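3.2 Step counts and heart rate

We tested the Tristeo wristband on 33 adults in Nadmont during May. Each wore it for two weeks, along with a chest strap during workouts.
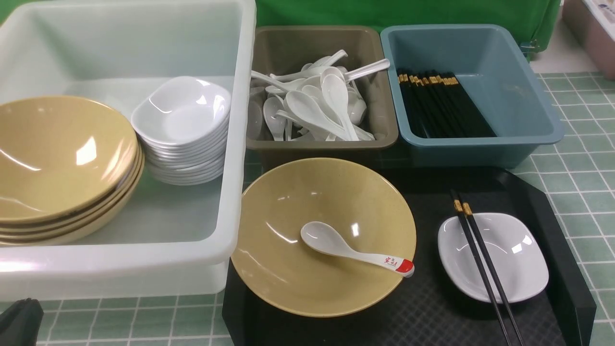

Step counts were close to the hand tally on flat ground but fell short on stairs. Heart rate lagged at the start of a run — most clearly above 155 beats per minute.
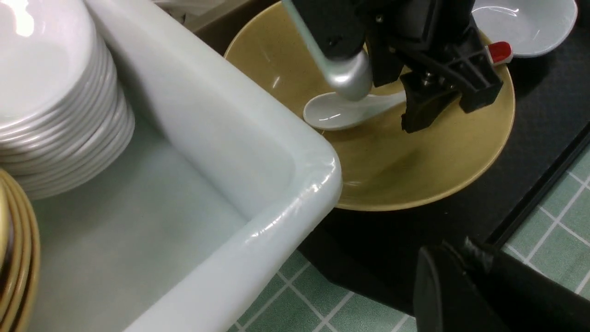 Five bands lost their sleep data after an update and were left out of Figure 2.

Figure 2. Heart rate from band and chest strap, by workout type.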